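4. Ordering Team Jerseys: Sizes, Names and Numbers

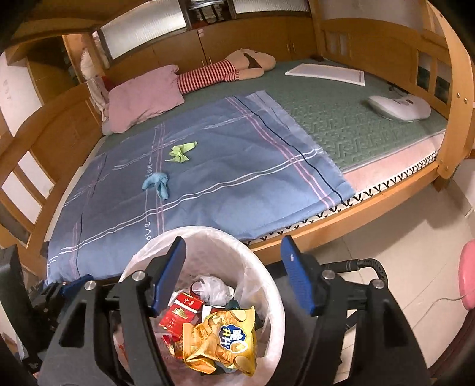
Figure 4. Lined wastebasket with a crumpled snack bag and a cigarette pack.

This section covers family and group orders placed through the Velari team shop. Complete the account setup in section 3 before you start. An order can hold up to 200 garments in adult, youth and toddler sizes.

4.1 Creating the roster

1. Sign in and open Rosters.
2. Select New roster and enter a team name. The name appears on the packing slip only. It is not printed on the garment.
3. Choose a jersey style. Drirero is the lightweight knit. Marinho is the heavier rugby cut with a stiff collar.
4. Add one line for each wearer. Enter the size, the back name and the number.
5. Select Save draft.

Note: Toddler sizes are available in Drirero only. If the roster includes toddlers and the style is Marinho, the affected lines turn orange and cannot be saved.

4.2 Measuring for size

1. Lay a jersey that already fits on a flat surface, front side up.
2. Measure straight across the chest, one inch below the armholes.
3. Double the figure and compare it with the chart for the chosen style.
4. For a result between two sizes, select the larger size. Marinho runs narrow through the shoulders.

Note: Youth and adult charts overlap. A youth XL has the same chest as an adult S but a shorter body.

4.3 Names and numbers

Back names are limited to 19 characters, including spaces and hyphens. Accented letters are supported – a name such as Kátia Queiroz prints as typed. Numbers may have one or two digits. Duplicate numbers are allowed, but the roster shows a warning until you select Accept duplicates.

Caution: Lettering is applied with heat and cannot be removed. Check the spelling on every line before you submit.

4.4 Submitting the order

1. Open the draft and select Preview all.
2. Page through each garment, front and back.
3. Enter the delivery address and select Submit.
4. Write down the order number shown on the confirmation page.

Changes are accepted until the status reads In print. If the page stops with error 161, a selected size is out of stock. Return to the roster, replace the size and submit again. Orders shipped by Fastis receive a tracking link by email when the carton is scanned. For washing instructions, see section 5.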